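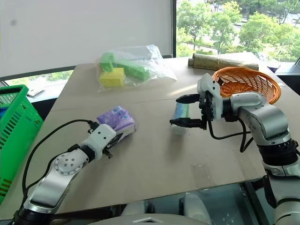

Wekitz opened its collection floor to visitors on 15 February 2025, and I took the morning slot. The site records examples for a manipulation model; no training is done in the building. Nazar Hrynyshyn ran the tour and Yaroslav Hladun took the questions on data handling.

The station we stopped at longest has two arms working over a table covered in cardboard. The task is clearing up: tissues, a small bottle, a bamboo mat, foam blocks in a clear bag, with baskets nearby. An operator drives both arms, and every run is saved with its joint positions and a one-line text label.

Hrynyshyn put the current set at 1,166 runs, of which 237 were rejected in review. Most rejects are pauses - the operator stops to think, and the model learns to stop too. Failed grasps stay in if the operator recovers.

Small bottles lying on their side take the most practice, according to Hladun. Soft packages are easier to pick up but harder to label, as a squeezed pack changes shape between runs.

Object layout is changed every 26 runs from a printed list. I asked why not every run and was told it comes down to operator time. The next visitor day is in November, and booking goes through the front desk.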